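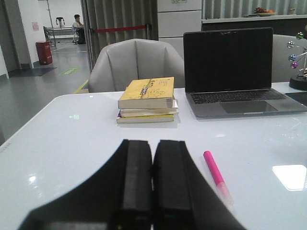 September, a little after 9 at night

What a month! I have to get this down before I fall asleep, and my feet hurt so much I might not sleep anyway.

The final numbers came in just before closing. Hosau sold 1,976 cars across the region, and the little Pruvost hatchback did more than 800 of those on its own. The hatchback! The one everybody at the spring dealer meeting said was too small and too plain for people out here. I drove it home from that meeting and loved it (the big square windows, the way the back seat folds down in one go), and I've been saying so to anyone who'd stand still ever since.

We had people through the door all day. A couple came in from out past the reservoir wanting the blue one they'd seen on the road, and we didn't have a blue one, and they took the gray and were laughing about it by the time they signed. Ju-won Maeng did three deliveries back to back and forgot to eat lunch. I found his sandwich in the key cabinet at six o'clock.

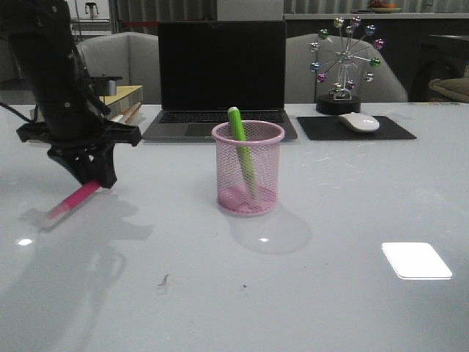 The wagon is still slow. I don't want to pretend otherwise, even in here. We moved 2 all month and one of those was a trade I'd been working on since June. It's a lovely thing to drive, quiet and settled on the highway, but the price sits so close to the bigger SUV that people walk across the showroom and never walk back. Jong-dae Ha thinks the new lease terms will fix it. I think a cheaper trim would do more, cloth seats and the small wheels, and I'm going to write that up properly for the regional office.

Ultport called too! Their truck with our October cars is a few days ahead, so the first hybrids could be on the lot early. I've had names on a list for those since the spring – real names, with deposits – and I get to start phoning them tomorrow. That's my favorite kind of call.
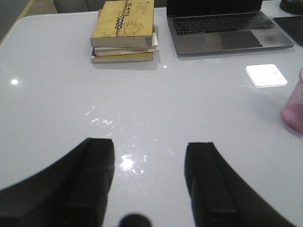

Yoon-hee Ki asked if I'd run the Saturday test drive route again and of course I said yes. I want to change it, though. The old loop is all traffic lights, and you can't feel what the hybrid does until it gets some hill under it. If we go up Wesasico Road and come back by the school, it adds hardly any time and they get the climb, the bends and that long coast down.

I tried the idea out on everyone over cold noodles after we locked up.

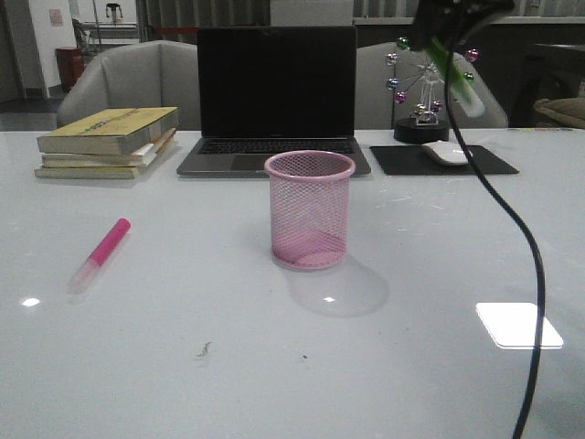

Mal-soon Jeon said the hill was fine by her, but the school road backs up terribly at pickup time and a customer stuck there would remember the line of minivans and forget the car. She'd come back by the river. She's right, too, and the river road is prettier. I'll drive it both ways in the morning before we open, with the windows down if it's warm enough.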